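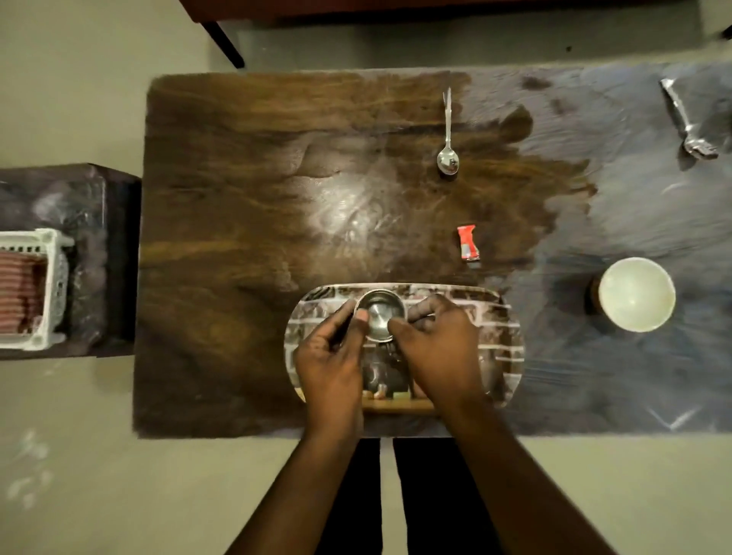

Okay, tea people, settle something for my family. How do you serve instant sachets to guests when everyone wants a different strength? My way is to put the cups on the tray, leave the sachets next to them and let people sort themselves out. I use the little round steel cups because they've survived three moves, and one teaspoon lying on the table does for everybody. My aunt says a guest should never have to tear open their own packet. Thoughts?

sarla_t
Your aunt is right, sorry! Mix it in the kitchen and bring it out ready. Loose sachets on a table look like a train station.

trygve.e
Disagree. I like mine weak and I hate sipping to be polite. Leave the packets out, but give each person a spoon.

nultbridge_ann
Steel cups though?? I burn my fingers every single time. Ceramic for guests, steel for family.

sarla_t
You hold it by the rim, Ann. Been doing it for 30 years.

OP
Ha, I knew the cups would start something. More spoons is fair, I'll give Trygve that one. The other argument at our place is where everything goes, because the table is low and fills up fast. 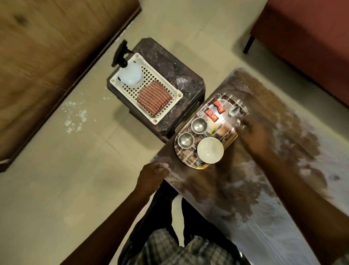

So I keep the tray for cups, packets, the spoon and a bowl, and anything for cleaning up gets its own basket on a stool close by. My aunt wants it all back in the kitchen until people leave.

trygve.e
Stool is smart. Spills happen while people are sitting there, not after.

sarla_t
Cloth yes, spray bottle no. I don't want to look at a sprayer while I'm drinking tea lol

nultbridge_ann
With Sarla on the sprayer. Still not with her on the cups.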